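How to Run a Server Rack Robot Demo at Your Open Day

By Keabetswe Zwane
June 2026

We opened the Rudenlow training lab to visitors in February, and the thing people kept coming back to was the arm and the server rack. We ran it in simulation on the big screen, with Xolani Dlamini at the keyboard and me doing the talking, and we had 41 people through in one afternoon. I loved every minute of it! Several of you have written since then to ask how we put the demo together, so I've written up the whole thing, including the parts we'd change.

You'll need a simulator that runs smoothly on the computer you plan to use, a model of an arm and a rack, a large display, and two people. One person can do it, but it's tiring, and the talking suffers.

Step 1. Pick one small task

Choose a job that visitors can understand in a sentence. Ours was "bring the gripper to the front of a server without bumping anything." That sounds too easy, and I worried about it for a week. Then the first group came in and went completely silent while the arm moved.

Write the task on a card and tape it under the screen. Read it out before every run. If you find yourself adding "and then" more than once, the task is too long for an open day.

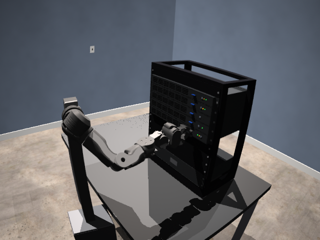

Reach is the first thing I'd talk about once the arm is on screen. People tend to watch the fingers and forget that everything behind them has to go somewhere too, so I ask them to follow the arm back from the gripper to the shoulder. With the gripper up against the lower part of the server stack, just under the lowest visible blue-topped latch, the upper arm slopes down to the elbow and the forearm climbs again over the table. Ask the group where the elbow would go if the target were one server higher. You'll get plenty of guesses, and you can try them out.

Step 2. Save your starting points

Before the doors open, save a few poses you can jump back to. We had 7, and I'd call that plenty. Give them names you can find in a hurry. Xolani's were things like "far," "near," and "nearly there," which made perfect sense to him and none to me, so agree on the names together.

Save at least these:

A resting pose, well clear of the rack
An approach pose, facing the rack with some space left
A close pose, with the gripper near the server fronts
A bad pose, where the arm is badly placed for the job

Don't skip the bad pose. Visitors learn a lot from seeing an arm get itself into an awkward spot, and in a simulator you can get out of it with one key. We let a boy of maybe ten drive it there himself and he was thrilled.

Step 3. Set up more than one view

A single view hides too much. We started with a view from over the arm's side of the table and added a low one looking up at the rack from the other side. Switch between them while the arm is standing still. If you switch during a move, people lose track of which way is left and you spend the next minute explaining it.

Try every view from the back of the room first. Petronella Sithole walked ours for us and reported that the status lights on the servers were too small to make out from the last row, so we moved the chairs forward.
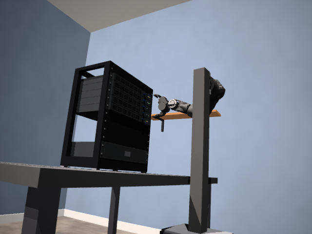 APPROACH AND CLEARANCE

Stop the arm short of the rack and leave it there for a bit. This is the best moment in the demo for questions, and it's easy to rush past. Point out the space between the gripper and the rack, then ask what else the arm has to avoid. Most groups name the table first. Somebody will usually get to the rack frame, and the really sharp ones ask about the arm hitting its own column.

Then talk about direction. A gripper that comes in straight at a server front is much easier to control than one that swings in from the side. Move it back and forth along one line a few times, slowly, so that everyone can see what a straight approach is like. I hold up my own hand and do the same thing next to the screen. It looks silly and it works very well.

Keep the speed down. We set ours to 27 percent of full speed for the whole afternoon, and not one person complained that it was slow.

Step 4. Let visitors drive

Hand over the controls after the second run. Limit it to two or three directions at first, because a full set of joint controls is too much for someone who has never used one. Have your operator stand beside them with a hand near the reset key.

Yao-tsung Chow came with a class from Puno and suggested letting one student drive while another gives directions out loud. We tried it on the spot and it was the hit of the day — lots of shouting, lots of laughing, and very careful driving. I'd build it in from the beginning now.

Common questions from our visitors

We kept a notebook by the door and wrote down what people asked. A couple came up again and again.
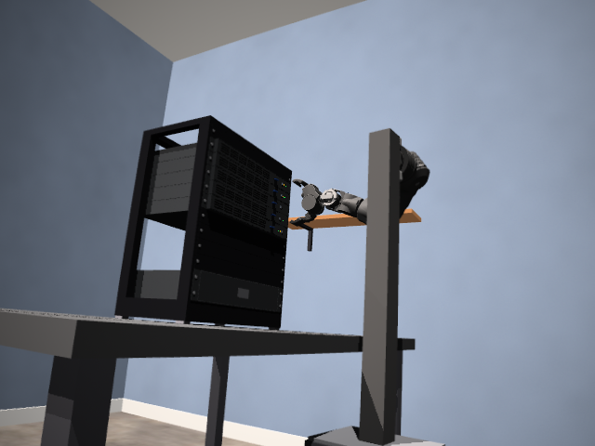
Why practice in a simulator first?
Mistakes cost nothing there. You can try an approach, watch it go wrong, reset, and try again a minute later with a small change. Once you're happy with the motion you still have to test it carefully on real equipment, but you go in with far fewer surprises.

Thulani Ndlovu, who runs the lab, likes to follow that one up with a figure. While getting ready for the open day we logged 363 practice runs, and he had the number printed on the sign by the door.

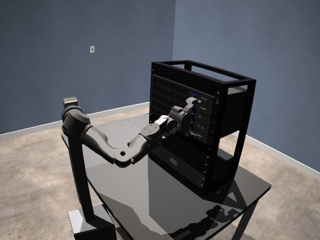 How long should each demo last?
Plan on almost 7 minutes, plus time for people to drive. That gives you a short introduction, two runs, and a pause for questions in the middle. With younger groups, cut the introduction and get the arm moving sooner.

Packing up

Save your poses again before you shut anything down, along with any good ones visitors found. Copy the notebook questions into a file while you can still read the handwriting. Leave the task card taped up if you're running again the next day.

We're taking the demo to the Cludon library next, with a smaller screen and a shorter cable, so I'll add a section on traveling with it when we're back.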